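**Parts sorting task: keep the see-through box or swap it?**

**leilani_n** · Jun 22, 2022

Hi all, Leilani from the Sowah club here. Build is done and we're into practice for the sorting task, so I need opinions!
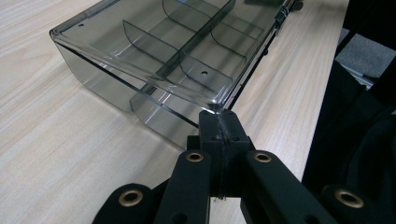 My vote is to stick with the smoky gray organizer. The curved dividers are nice for scooping small screws back out, and the kids can see into it from the side. But Kwesi thinks we're making life hard for ourselves with the vision part. We've got 1,502 clips recorded so far and I really don't want to start over (please don't make me start over).

**kwesi_e**

I do think that, yes. Clear plastic on pale wood is rough. All you get is shiny edges. Get a solid white tray and the model will learn twice as fast.

**ikhsank**

> Get a solid white tray

Disagree. The Cludeveck rules say "household container" and last January half the teams drew a clear one. If you only train on easy trays you'll get flattened on the day. We had 3,085 clips at the end and I'd still have liked more see-through stuff in there.

**kwesi_e**

Half the teams also scored zero, Ikhsan.

**ikhsank**

Ours didn't :)

**akua.o**

Could you do both? Keep the clips you have, add a white tray for the next batch. Also check the grommets on the finger arms before every session. Ours worked loose and we tossed 85 clips over it. I'm still mad.

**leilani_n**

Ooh, both could work. Akua, did you glue yours or just press them back in?

**akua.o**

Pressed, then a dab of glue. Give it 10 minutes before you touch it.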